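Workshop notebook, February, 9:40 am

Dyed the second half of the banner cloth. Cotton sheeting from Roltero, washed twice on hot, no softener. The first half took the black unevenly along the selvage, so this time Pendo and I kept it moving in the bath for the full 80 minutes. Better. Still a gray streak at one end, which can go in the hem.

Letters: 138 cut so far, all felt, all backed with fusible web. Gisela wants the names hand stitched as well as fused, in red thread, running stitch, about a quarter inch in from the edge. I tried one name (Adeyemi, the longest on the first panel) and it took most of an hour. Need more hands or a shorter list per panel. Kipchumba can bring four people from the Zidcombe sewing group if we feed them.

11:15. Hoods for the walkers. Paper pattern no. 2 sits too low over the eyes. Fadwa put it on and could not find the stairs. Raised the front edge an inch and a half and added a dart at the back of the neck. Pattern no. 3 is on the hook by the iron, please use that one and throw out any copies of no. 2.

Godfrey walked the route with a tape of the drum part. At procession speed it comes to 360 paces from the bus shelter to the courthouse steps, and he stopped twice for lights. The drum part is too short by one verse. He will loop the middle section.

Poles: bamboo bends too much with wet cloth on it. Ash dowel next, if Skeltix has the eight foot length. 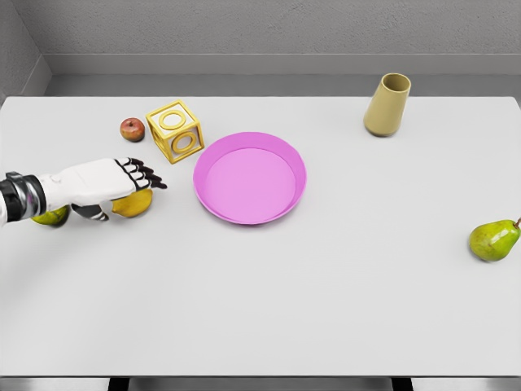 Notebook 4, p. 27

2:30 pm. Fadwa and I talked over whether the walkers should speak. She is against it. Her view is that the names on the cloth are enough and that a voice turns people toward one person. Gisela disagrees and wants the names read at the steps only. Left open.

Handbills: nearly 1,000 printed, one side, black on cream. The date line is in too small a type. Will overprint with the rubber stamp.

To do: red thread (3 spools), hem tape, ask Pendo for the long table back, rinse the dye pot before it stains.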